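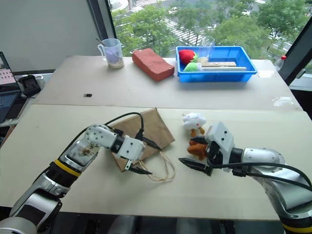 A paper gift bag with string handles is a small carrier made from a folded sheet of paper, glued along one side and across the bottom, with a loop of cord fixed to each of its two mouths' edges. It folds flat for storage, opens in a second, and is the most common way to hand over a small soft present such as a plush toy. Brown kraft paper is the classic material, though white and colored papers are widely sold.

The type is sometimes called a handle bag, a twine bag or a boutique bag. In the trade, "carrier" is used for the larger sizes and "party bag" for the smallest.

Construction

Most bags of this kind start out as a single sheet. The sheet is scored, wrapped around a form and glued down one side to make a tube. The lower end of the tube is then folded in on itself and pasted, which gives the rectangular bottom that lets an open bag stand up. The sides carry a lengthwise crease, called the gusset, and it is the gusset that allows the whole thing to collapse into a flat packet no thicker than a few sheets of paper.

The top edge is usually turned inward. This hem hides the raw cut and doubles the paper exactly where the handles pull. Better bags have a strip of card tucked inside the turn as well - a wonderful little detail, and easy to feel with a thumb.

Kraft paper gets its brown color from wood pulp that has been left unbleached. The fibers are long, so the sheet resists tearing even when it is quite thin. One side is often smooth and faintly shiny, the other dull, and makers generally put the smooth side out.

Handles

String handles come in several kinds. Twisted paper cord is the cheapest and is normally glued under a paper patch on the inside of the bag. Cotton cord and jute twine are threaded through punched holes and knotted, and ribbon is treated the same way. Flat paper tape handles belong to grocery bags and are not usually counted here.

The handle is the part that gives a flat bag away. Packed in a stack, the loops slip sideways and catch in each other, and anyone who has pulled one bag from a bundle and brought three along with it knows the problem. Shops get around this by turning every second bag upside down, so that half the loops lie at each end of the pile.

Knotted handles can be shortened, which is very handy with a small toy that would otherwise swing about at shin height on a child's arm. A fresh overhand knot on the inside does the job.

Sizes

There is no single standard. A small bag takes a toy that fits in the palm, a medium bag takes a paperback or a mug, and a large one takes a shoebox. The depth of the gusset matters more than the height, and it is the measurement most often left off the label.

For plush toys a useful rule is to choose by the widest part of the toy, which is commonly the head. Stuffing compresses, but a head pushed through a narrow mouth tends to split the bag at the front corner of the gusset. A bag 8 inches wide suits most palm-sized animals, as well as plush fruit and vegetables, with room left for tissue.

Packing a plush toy

The bag is opened first and its bottom pressed out flat from the inside with the fingertips. A bag that skips this step keeps a ridge across its base and leans over as soon as anything goes in.

A crumpled sheet of tissue goes in next, loosely balled. The toy follows, feet first and facing the front panel, so that the face comes up near the mouth of the bag. More tissue can be pulled up around the back. Many people like to leave the head peeking out, and it is hard to think of a more cheerful way to wrap anything! Others prefer the surprise and close the top with a fold and a sticker, or tie the two handles together.

Several toys in one bag are best laid in by weight, heaviest at the bottom. Plush food is a great filler here. A strawberry or a pea pod weighs next to nothing, tucks into corners, and stops a larger animal from slumping.

Hard things such as a glass or a wooden ruler travel badly beside a toy in plain kraft. They slide down to the gusset fold and press on it. Wrapping them separately helps, and so does a second bag.

Printing and decoration

Plain brown paper takes ink beautifully, and a large part of the bag's appeal is how easily it can be made personal. Rubber stamps, potato prints, felt pens and glued-on leaves all work. White pencil shows up especially well. Pale water-based paints sink in and turn dull, so decorators often lay down a white base first.

The illustrator Damir Popescu has made painted kraft bags the center of his work. His series Galindo, shown in the town of Cumby, consists of 223 bags, each painted with a different animal looking out over the hem as if it were inside. The exhibition opened in October and the bags were later sent out, with toys in them, to the families who had lent the models. Popescu paints them flat, before the first opening, and lets the creases fall where they like across the faces.

Commercial printing is done on the sheet before folding. The Breno pattern, a band of small dots just below the hem, is a familiar stock design from the maker Cilow and is sold in red and in dark green.

Storage and reuse

Bags keep best lying flat in a dry drawer, with the handles tucked inside the mouth. Folding back along the original creases matters. A bag closed on a new line soon wears through there, first as a pale streak and then as a hole.

A well-kept kraft bag can pass through many birthdays, and in some families the same one goes back and forth for years, gathering names on the bottom panel. Light creases come out under a warm, dry iron with a cloth laid over the paper.

At the end of its life the paper can generally be recycled with other paper. Cotton and ribbon handles are taken off first. Twisted paper cord may stay on, and plain uncoated bags without foil or glitter can also be torn up for compost.

See also

Gift wrap
Gusset
Kraft paper
Party favor
Stuffed toy
Twine

Last revised 2025-07-07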